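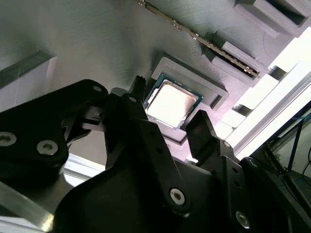 News > Industry > Recycling and Recovery

Stundon council extends computer parts collection to small business

February 4, 2024
By Nusrat Tarar

Small businesses in Stundon can now drop off retired desktop and server parts at the Wandia Road transfer station free of charge, under a change to the council's electronic waste program that took effect this week.

Until now the free service was limited to households. Businesses were directed to private collectors or charged at the general electronic waste rate, which is set by weight and does not distinguish between a monitor, a printer and a box of loose processors.

The new arrangement covers processors, memory modules, graphics cards, mainboards, power supplies and solid state drives. Each business may bring in up to 300 kilograms in a financial year. Loads above that limit will be charged at the existing rate. Complete machines are accepted, but count towards the limit at their full weight including the case.

Council approved the change in December after a trial at the same site. During the trial, 13 businesses delivered sorted parts on a fixed schedule. Staff recorded the weight and category of each load and the time taken to process it. According to the council report, sorted loads took less than half as long to handle as mixed loads of the same weight, and very little material had to be sent to landfill.

Processing will be carried out by Galindo, which already holds the contract for household electronic waste. The company will test processors and memory at its Stundon workshop. Working parts will be graded and sold, with the proceeds offset against the contract fee. Parts that fail testing will go to Stomex, a metals recovery firm, for shredding and refining.

Processors and memory are treated as separate streams because of their metal content. Gold plating on contacts is thin, but the contacts make up a larger share of the total weight than they do on a mainboard or power supply. The metal caps fitted to many desktop processors are mostly copper with a nickel coating and are removed before the remaining material is refined.

The report notes that recovery depends heavily on how parts arrive. Processors thrown loose into a carton are often chipped at the corners, and older models with pins are frequently bent beyond repair. Memory modules tend to survive handling better, although damage to the edge contacts is common where modules have been stacked without padding. Damaged parts can still be recycled for metal, but they have no resale value.

Businesses are asked to pack processors in trays or individual sleeves and to keep memory modules in anti-static bags where these are available. Newspaper and cardboard dividers are acceptable. Foam beads are not. Thermal paste does not need to be cleaned off before delivery.

Storage devices are subject to separate rules. Hard drives and solid state drives must be erased by the owner before drop-off, and a signed form stating that this has been done must come with the load. Galindo will destroy drives on request for $4 each and issue a certificate. The council accepts no responsibility for data left on devices.

Batteries remain excluded from the parts stream. Laptop batteries, backup power units and the coin cells fitted to mainboards must be taken out and placed in the battery cage near the weighbridge. The council report lists two small fires at the site in the past financial year, both traced to lithium batteries left inside equipment.

The program is budgeted to recover 1,000 kilograms of processors and memory in its first full year. That figure is modest beside the total volume of electronic waste passing through Wandia Road – most of it televisions, printers and small appliances – but the report values it well above its weight.

Bookings are required for business loads. Drivers should report to the weighbridge with a booking number and proof of the registered business address, which must be inside the council boundary. Unbooked loads will be accepted at the general rate if there is room.

Household residents are not affected by the change and can continue to drop off parts without a booking during normal opening hours. The limit on household loads has been left as it was.

A review of the business service is due before the next budget. It will consider whether the annual limit should be raised and whether network equipment – mainly switches and routers – should be added to the accepted list. Galindo has asked for telephone handsets to be left out of any expansion, citing the labour needed to separate the plastic housings.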